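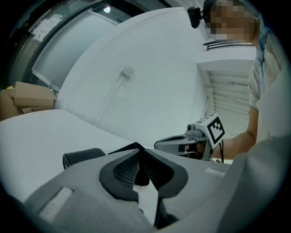 工单编号 648,主题:主馆进攻计时器在比赛中自己跳回二十四秒。先跟各位同事问声好,也谢谢你们上次那么耐心地教我们换保险丝,那块记分牌到现在都亮得好好的。这次的毛病有点磨人,时有时无,我前前后后写了好几页,想了想还是坐下来,一条一条整理清楚再发给你们,免得你们看我那些东一句西一句的留言看得头疼。写得啰嗦的地方请多包涵,我总觉得少写一句,说不定正好就少了你们要的那一句。

基本情况

场馆:Falden 体育馆,主馆一块全场木地板,看台 234 个座位,副馆是两个半场。
设备:Govano 主记分牌一块,Doucette 进攻计时器一对(装在两边篮架上方),操作台一套,无线遥控手柄两只。
安装时间:今年3月,由贵方的安装队装好并调试。
报修时间:2019年10月
紧急程度:我填的是“中”,不过心里其实是“高”。Allow 明星慈善赛要借我们的场地,来打球的有歌手,也有演员,还有几位已经退役的职业球员,到时候镜头肯定要往计时器上扫的。要是人家正要投绝杀,头顶上的数字忽然又回到二十四,那可真是太难为情了!

故障表现

第一次发现是在热身赛上。当时是第二节,进攻时间走到九秒,控球的那位还在弧顶慢慢悠悠地运球,两边篮架上的数字一起跳回了二十四,然后继续往下走。记录台没有人碰手柄,我就坐在旁边,看得清清楚楚。裁判吹停,大家商量了一会儿,最后按主裁判的判断把时间拨了回去。

当天晚上又出现过一回,在第四节。这一回是走到十七秒的时候跳的。主记分牌上的比赛时间完全正常,犯规数也正常,只有进攻时间出问题。两边篮架上的计时器总是一起跳,从来没有出现过一边跳一边不跳的情形。

蜂鸣器倒是很听话,没有乱响过。

我这边已经做过的事情

一、换电池。两只手柄的电池全换了新的,电池仓的弹簧片也用棉签擦过。换完以后开着机空走了一晚上,没跳。我当时高兴得很,还在群里发了消息说修好了,结果第二天又跳了,只好再发一条收回来。

二、只用一只手柄。我怀疑两只手柄互相打架,就把备用的那只取出电池,锁在抽屉里。故障照旧,所以应该可以排除备用手柄误按。锁抽屉这一步我是亲手做的,钥匙也一直在我身上。

三、查线。记录台到主记分牌之间那根信号线,从插头到线槽,我弯着腰一路摸过去,没有摸到破皮。两头的插头都拔下来重新插紧过,螺丝也拧到底了。线槽盖有一段翘了起来,我顺手压平,用胶布贴了一下,跟故障有没有关系我说不好,先写在这里。

四、换插座。原来操作台和音响功放共用一个接线板。我们放入场音乐的时候低音比较重,有同事说会不会是电压不稳。于是我把操作台单独接到了墙上的插座。换过以后放着音乐练了一场球,还是跳了一次,看来音乐是被冤枉的。

五、恢复出厂设置。照说明书的做法,按住“复位”再开机,等到全部数字闪烁以后松手。恢复以后队名要重新输入,暂停次数也要重新设,请别的场馆做这一步之前先拿张纸抄下来。我没有抄,后来是翻旧记录表一项一项对回去的。

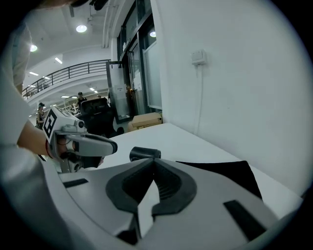 贵方第一次回复(摘录)

“您好,感谢您写得这么详细,读下来就像跟着您在馆里走了一圈。从现象看,两边计时器同时跳、主记分牌不受影响,问题比较像出在进攻计时的接收端,而不在显示屏本身。想麻烦您再帮我们看三处:第一,操作台菜单里的无线频道是多少;第二,副馆有没有同型号的手柄在使用;第三,故障发生的时刻,副馆里在做什么。如果方便,请连续记录几次跳表的时间,精确到分钟就够用了。另外请先不要再做恢复出厂设置,免得把日志清掉。”

(看到最后一句的时候我已经做完了,实在抱歉。)

我的补充

频道看过了,菜单第三页,写的是 12。

副馆确实有一套。夏天的时候副馆添了一个训练用的移动计时架,也是 Doucette 的,自带一只手柄,教练们练快攻的时候用它来卡时间。这套东西不是跟主馆一起装的,所以我第一次填表的时候压根没有想到要写上去,怪我。它的频道要把底座翻过来才看得见,贴在一张小标签上,也是 12。

至于副馆当时在做什么,我去问了教练。他们说那个时段一直有青年队在练转换进攻,每打完一个回合就按一次手柄。我拿着自己记的时间去对他们的训练安排,每一次跳表,副馆都正好有训练。反过来,我空走了一整晚都没有跳的那一次,副馆是关着灯的。

写到这里我自己也差不多明白了,不过还是想请你们确认过再动手。上次我自作主张换保险丝的事情,大家应该都还记得。

对照试验

收到你们的同意以后,我们挑了闭馆以后的时间做试验。主馆把进攻计时打开,让它正常往下走,我站在记录台,手柄放在我面前不动。一位同事拿着副馆的手柄,从副馆最里面开始按“复位”,按一下,往主馆这边走几步,再按一下。

在副馆最里面按,主馆没有反应。
在副馆中圈按,主馆偶尔有反应。
在副馆靠走廊的篮架下面按,主馆几乎次次都跳。
走廊的防火门关上以后,同一个位置再按,反应少了一些,可还是会跳。

这也就解释了为什么它时灵时不灵:青年队在哪个篮筐练,门开着还是关着,都有影响。我和同事隔着走廊喊“跳了!”“没跳!”喊了好半天,嗓子都有点哑,不过心里很痛快,这个毛病缠了我们这么久,总算让我们抓着了。

处理办法

按你们发来的步骤,把主馆换到另一个频道,副馆保持原样。照着做的过程记在下面,别的场馆遇到同样的事情可以参考:

1. 关闭副馆移动计时架的电源,手柄电池取出。
2. 操作台进入菜单第三页,把频道从 12 改成 38,按“确认”,等屏幕回到主界面。
3. 主馆手柄同时按住“启动”和“复位”,指示灯变成慢闪以后松手。
4. 在操作台上选“配对”,听到一声短鸣就是成功。我第一次没有听到,是松手松早了,重来一次就好了。
5. 备用手柄也要照样配一遍。这一步很容易忘,忘了的话,等主手柄没电的时候才会发现备用的那只不能用。
6. 重新打开副馆的电源,在靠走廊的篮架下面连续按“复位”,同时看主馆有没有跳。

第六步我们按了很久,主馆一次也没有跳。之后主馆打了一场完整的队内对抗赛,副馆同时在训练,两边都正常。

还想请教的几件小事

第一,说明书上没有写同一个场馆装两套的时候要分开频道。也许是我看漏了,我手里这本是跟主馆设备一起来的。如果有新版本,麻烦发一份给我,我打印出来夹在记录台的文件夹里。

第二,慈善赛那天主办方会带自己的无线话筒和对讲机进来。这些东西跟 38 频道会不会打架?主办方的设备清单我已经要到了,随这次回复一起上传,请帮忙过一眼。他们还想在中场休息时安排一段投篮挑战,临时借用副馆的移动计时架,推到主馆边线上用。我先答应了,前提是你们说没有问题。

第三,万一比赛当中又跳了,除了叫裁判暂停,操作台上有没有更快的办法把时间拨回去?我现在的做法是先停表,再进菜单改秒数,手忙脚乱的,改一次要好一会儿,全场都在看着我一个人。

贵方第二次回复(摘录)

“恭喜您找到了!频道冲突的判断我们这边也确认。设备清单看过了,上面的话筒和对讲机都不在同一频段,可以放心。移动计时架推进主馆也可以使用,只要它还留在原来的频道。关于快速拨回:停表以后长按‘复位’,数字会开始闪,用加减键直接改,再按‘启动’就行,不需要进菜单。新版说明书已经放在附件里,多套设备的内容在安装那一章的末尾。工单我们先保持打开,等慈善赛结束,您回一句话,我们再关闭。”

我的回复

长按“复位”这个办法试过了,好用得很,我在记录台练了一下午,现在闭着眼睛都能改。说明书也收到了,谢谢。两只手柄背面我都贴了纸条,写上了主馆和频道,副馆那只也贴了。线槽盖翘起来的那一段还是用胶布粘着,下次你们有人路过 Falden,顺便带一个新的卡扣来就行,不用专门跑一趟。慈善赛打完我就来回话。

状态:待用户确认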